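Working notes and word lists for the Ferala table set. Maintained by Clem Tautahi, with corrections from Ostap Kushnir. If you only want the labels, open `things.csv` and skip the rest.

# Ferala: everyday things on a papered table

Ferala is a small written record of household items, the patterned surfaces they sit on, and the words people use for them. It has a list of things, a list of surfaces and a file of short layout notes. The subject is ordinary stuff: crockery, boards, boxes, locks, small loose pieces. The backgrounds are busy on purpose, as most kitchens and spare rooms are.

Current version: 2

## What's in the folder

| File | Contents |
|---|---|
| `things.csv` | one row per item, with colour, usual name and other names |
| `surfaces.csv` | tabletop coverings and wall papers, 20 rows |
| `layouts.md` | short notes on what was put where |
| `words.txt` | spelling and naming decisions |
| `old/` | version 1 lists, kept for comparison |

`things.csv` has 82 rows. Some are near duplicates (three sizes of the same board, for instance) and have been left in.

## Columns in things.csv

- `name`: the plain name, lower case, singular
- `colour`: one or two words, from ordinary indoor light
- `also`: other names people gave it, separated by semicolons
- `group`: crockery, food, paper goods, hardware, boards, pieces
- `opens`: yes, no or blank
- `remark`: free text, 2000 characters at most

The `remark` column is uneven. Clem wrote most of the crockery remarks and they are long. The hardware ones are mostly a single word.

## Naming

We use "mug" for anything with a handle and straight or nearly straight sides, and "cup" only where there is a saucer. "Board" covers chopping boards, bread boards and any flat rectangle of wood that could be used as one. "Tissue box" is used for the box whether or not there are tissues left in it.

Padlocks are listed as `padlock`, and the metal loop is a `shackle`. The first version had "lock", "small lock" and "luggage lock" for the same item, and these have been merged.

Food goes in by colour unless everyone agreed what it was. A plate is recorded separately from whatever is on it, so one plate of food makes at least two rows.

`piece` is the catch-all for small loose parts. Ostap wanted a proper name for each of the yellow ones. We tried that in February and ended up with four names for two shapes, so they are back to `piece, yellow`. Where the light makes it look more like gold, the note says yellow-gold and the row stays the same.

## Surfaces

The Pisten papers are the ones used most. They are damask patterns in browns, beiges and creams, with the motifs in columns. They go on the walls around the table, so anything brown or cream is harder to pick out towards the back than at the front.

The tabletop covering is a pale leaf and fern print with small orange touches. It is listed as `leaf print, pale`. It replaced a plain grey covering from Vasylenko, which is still in the list as `grey, plain` and still turns up in the older layout notes.

Colour names for patterned surfaces give the ground first and the print second: `cream, olive-brown` means olive-brown motifs on cream. Please keep to that order. About-face entries in `old/` have not been fixed.

## Layout notes

Each note in `layouts.md` uses left, right, front and back as seen facing the back wall. "Centre" is the middle of the tabletop, or the space directly over it. A note records one moment, and doesn't say what was moved next.

Sample entry:

> mug, dark blue: left, handle to the right. plate, colourful rim: just in front of mug, yellow and red food. tissue box, light blue and pink: back, near middle, slightly turned. padlock, black: in front of tissue box. board, orange-brown: right. pieces, yellow: centre, two, nearly touching.

The entry goes with the first picture.

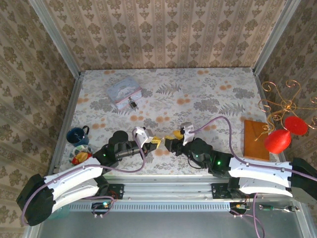 Yellow at the centre, leaf print, damask walls.

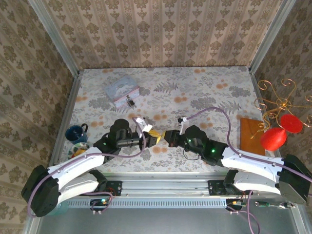 Pridotau Household Notes, no. 20, p. 82

## Known problems

- Pale items get lost against the leaf print. The tissue box is usually fine because of the pink.
- `opens` was filled in by two people with different ideas. Ostap put "yes" for padlocks and Clem left them blank.
- Several boards are called orange-brown, and there is no second word to separate them.
- The wall papers were named from the roll, and a pattern can look browner or greener once it's up. Go by the roll name when matching rows.
- `layouts.md` has no entries for a bare tabletop.

## Corrections

Send changes as a plain list with the row name, the old value and the new value. Clem goes through them on Wednesday mornings. New names for existing items go in `also`, and the `name` column stays as it is until the next version.

Still to do: sort out the spoons, merge `serviette` and `napkin`, and check whether the Vasylenko grey is one covering or two.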